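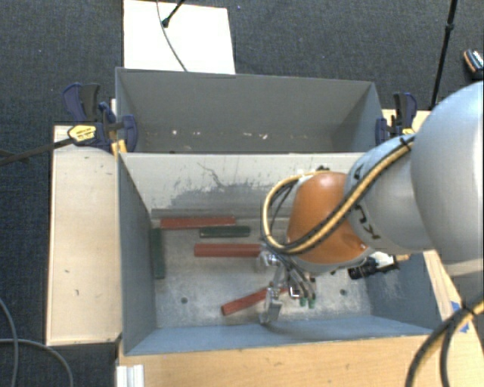 3rd January

Sorting day! I've been looking forward to this since June, when the block collection from the Gindstead sale came home in one enormous heap. Two grey bins, one behind the other, and the long narrow blocks get a bin to themselves (the reds and dark greens look so good together, I could leave them out all year). I managed almost 30 minutes before I started building in my head – a bridge, obviously, then a tower for Kumsa, my little pretend harbour town. Short greens for the quay, long reds for the roofs. More tomorrow!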